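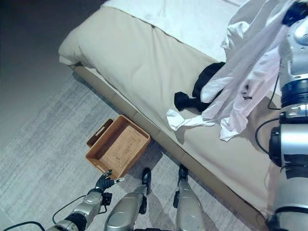
What is the best surface for folding shirts at home?
A bed with a firm, flat cover, provided the working area is at least as wide as the shirt with both sleeves spread.

Folding on the bed: a talk with the laundry lead at Gillies
May 23, 2023

Gillies handles household laundry for 327 homes. Its laundry lead trains new staff in the bedroom of the customer, where most of the folding is done.

“Tables are too narrow,” the lead said. “A long-sleeved shirt hangs over on both sides, and the weight of the sleeves pulls the front out of line.”

A thick cover has its own problem. Soft filling gives under the hand, so a crease pressed into the cloth does not hold. Staff are told to smooth the cover first and to work away from the rounded corners, where the filling bunches.

Light and dark items come out of the load together and are separated on the bed. “Dark knits shed,” the lead said. “If a black top is under a white shirt, lift the shirt off first and shake it once. Then fold the shirt. The black one can wait.”

The shirt is held at the shoulders, lowered face down and straightened from the collar to the hem. Sleeves go across the back, one at a time. Gillies uses a finished width of 30 centimeters, which fits the drawers in the Brudetura line that many of its customers own.

Asked about baskets, the lead prefers a shallow woven tray to a deep hamper. It is kept on the floor against the base of the bed, within reach. “In a deep one, the bottom shirt gets creased again. I keep four or five in a tray and then put them away.”

The company tried folding boards from Numel in May and returned them. The boards slid on quilted covers. A second model, from Ireo, is still being tested on cotton and linen.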